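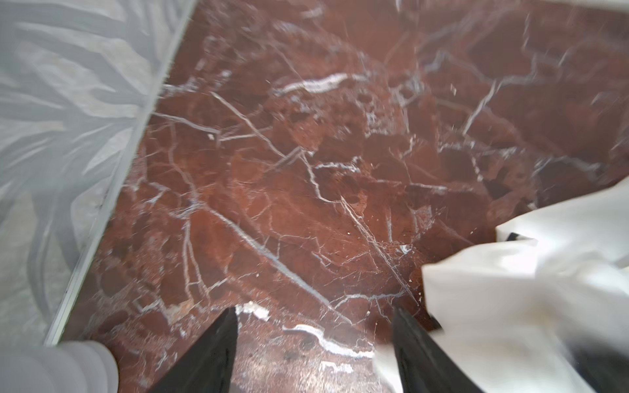 Where we are with the wiping arm, December report

Hello again from the Trukum workshop! This one is going to be less cheerful than my last report, and I'd sooner you heard the bad part first: we had a fault in December that stopped work on the polished stone, and we haven't fully fixed it yet.

What went wrong

We were well into the stone surface runs (red marble, white veins all over it, gorgeous and a total pain) when the arm pushed down too hard in the middle of a wipe. The force limit should have caught it and backed the arm off. It didn't. The arm kept pressing for 6 seconds until I hit the stop button myself. No one was hurt and the slab survived, but one fingertip got bent and had to be swapped out, and I was pretty rattled. An arm that ignores its own limit is a safety matter, full stop, so I shut down all powered runs that same afternoon.

What I think happened

I spent a good while blaming the cloth. It bunches up, it wraps around a finger, and then the gripper feels all sorts of odd loads. That's still a nuisance (more on that below) but it wasn't the culprit. The logs show the force reading froze just before the push. The number stayed at a nice calm value while the real load kept climbing, and the controller believed it. Dimitrov, who supply the sensor board, asked for our logs and I've sent them everything.

What I've changed so far

The Varnura controller now checks that the force reading is still moving. If it sits perfectly still for 200 milliseconds while the arm is in motion, power to the joints gets cut. I've also turned the wiping speed way down, and the stop button now lives right next to my hand instead of on the far side of the bench. Bad spot, my fault.

Since then I've done roughly 400 slow wipes without a repeat. I'm happy about that, but I can't make the freeze happen on purpose either, so please don't read it as a cure!

Still bugging me

The cloth, as promised. When it drapes over a finger the wrist camera loses sight of the tip, and the veins in the marble confuse the edge finder. I also want to look at the metal strip where the red stone meets the gray and white surface, as a fingertip could catch there.

Money and time

The new fingertip and a spare board from Trurell came out of the repairs line. We've lost 36 hours of planned testing, and I'd like to push the full-speed trials back until Dimitrov get back to me. Could you let me know if that's okay on your end? I'll send the fault log along with the next invoice.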